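Keeping Your Brokerage Paperwork in Order at Home

If your trade confirmations live in a kitchen drawer with the takeout menus, you're in good company. Mine did for years, and every April I paid for it with a long evening and a cold supper!

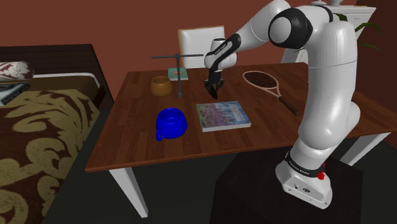 Gyu-bin Cho
Household Papers Editor

Start with one box and a handful of folders. I give each account its own folder (mine say Flovley and Pinora, after the two brokers I use) and put the newest statement in front. When a confirmation comes in the mail, I write the share count and the price on the outside in pencil, so I can find that purchase of 30 shares without opening every envelope in the house.

Dividend slips are small and love to wander off. Clip them together by year and tuck them behind the statements. And do check them against the account now and then - I once found a missing payment of $69 that way, and a friendly phone call put it right.

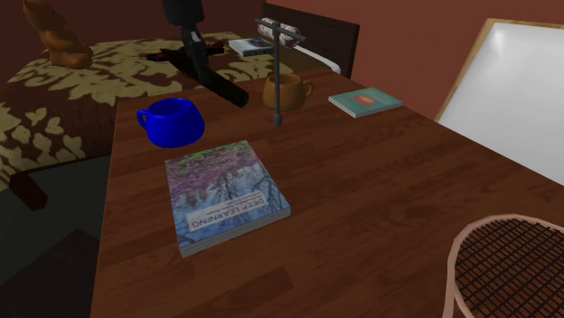
What to Keep and What to Shred

Hang on to anything that shows what you paid for a stock for as long as you own it, and for several years after you sell. I still have a slip from 2000, a little yellow now, and I was awfully glad of it when I finally sold those shares. Monthly statements can go once the yearly one arrives and you've made sure the two agree.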